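What We Learned About Our Creek: Spring Water Quality Project

Introduction

Our group picked Sadier Creek because two of us walk past it every morning and had always wondered why the water below the Cokton Street bridge looks so cloudy after rain. We wanted to know if the cloudiness came from soil, from road runoff, or from something growing in the water. It ended up being way more fun than we expected (and muddier!).

Methods

We chose 3 sites: the bridge, the bend behind the ball fields, and the spot where the creek meets Pillai Pond. In April we filled 40 sample bottles, always before 8 a.m. and always facing upstream so we didn't stir up the bottom. Each bottle held 700 mL. We measured clarity with a turbidity tube, then tested for nitrate, pH and dissolved oxygen back in the classroom. We also netted for insects under rocks, which was everyone's favorite part.

Results

The bridge site was the cloudiest every time it had rained the night before. The bend was much clearer, and we found mayfly and stonefly larvae there, both signs of good water! Nitrate was low at all the sites, so fertilizer is probably not the main problem. When we let the bridge samples sit overnight, a layer of fine brown silt settled at the bottom.

Discussion

We think the silt washes in from the bare bank next to the bridge, where the grass has worn away. A strip of willows or native grasses could hold that soil in place. If we did this again we would sample during a storm, and not only the morning after.

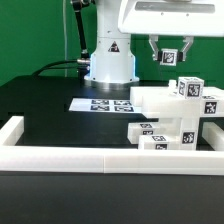 Next year's group could also add a fourth site upstream, near Zorno Road, to see how clear the water is before it gets to town.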